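Stasside Sock Drive Ends With 195 Pairs and a Lot of Odd Ones

By Tiago Louro
December 26, 2023

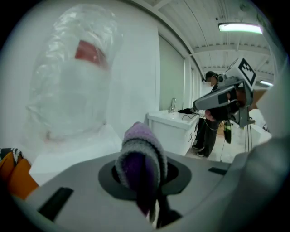
Knitwear at the sorting table, with a plastic bag close by and the sink behind.

STASSIDE — The town set out in November to collect 1,000 pairs of winter socks. It got 195 pairs, plus 89 socks that have no partner and, after a good deal of searching, no prospects.

Sorting wrapped up this week in the white-walled back room of the old Godinho dry-cleaning shop on Jasham Street, where the donations have been piling up in bags for most of a month. The shop closed two years ago. The water still runs, the heat mostly doesn't, and anyone who wanted to understand why a person might need warm socks only had to stay past four.

Jolien Vandenberghe, who started the drive, said she was happy with the result and had never believed in the 1,000.

"I put a round number on the flyer," she said. "A flyer wants a round number. If I had written 195, people would have thought I was being strange."

The rules on the flyer were simple: clean, warm and in twos. The town managed the second one. Along with the socks came mittens, a tea cozy, several hats, a hot water bottle cover and one leg warmer, which set off a long discussion about whether it counted as a sock that had given up early. It went in the hat bag.

The odd socks were the real work. Vandenberghe's method was to lay everything out by color on the long white table and walk up and down until something looked familiar. Purple was the hardest. Stasside apparently owns a great deal of purple yarn and no two knitters here agree on what the color is. Stripes made it easier or worse, depending on whether both socks had been through the same number of washes.

"You hold one up and you think, I know you," Vandenberghe said. "Then you spend ten minutes looking and what you know is a completely different sock."

A few matches were made by force. One pair going out this week has cuffs of clearly different heights, and was passed on the grounds that most people have one foot that minds less.

The sink at the back came into play more than planned. "Clean" was read generously in some households, and one full bag that arrived from the Clumov apartments had to be washed by hand over two evenings and dried on every chair in the place. The bag's owner has not come forward. Vandenberghe said she has a fair idea who it is and will be saying hello to him as normal.

The finished pairs will be handed out at the Jasham Street bus shelter and through the school, starting Thursday. Hats and mittens go too, for anyone who asks. Children's sizes are short, and the knitters who said in November that they would "have a few more done by Christmas" are reminded that Christmas was yesterday.

As for the 89, they are staying in the shop until January 6. Anyone who gave a single sock by mistake, or who has been looking at its twin in a drawer and feeling bad, can stop in between 3 and 5 p.m. and look through the box by the door. Bring the other one along. Describing it over the phone did not go well last week.

After that the leftovers will be unraveled for yarn, which should cover part of next year's drive. Vandenberghe is already asking for needles in small sizes and for someone with the patience to wind wool.

She is also planning a new flyer. The goal for next winter is 90 pairs, and she expects to beat it by lunchtime on the first day.

The tea cozy has been claimed.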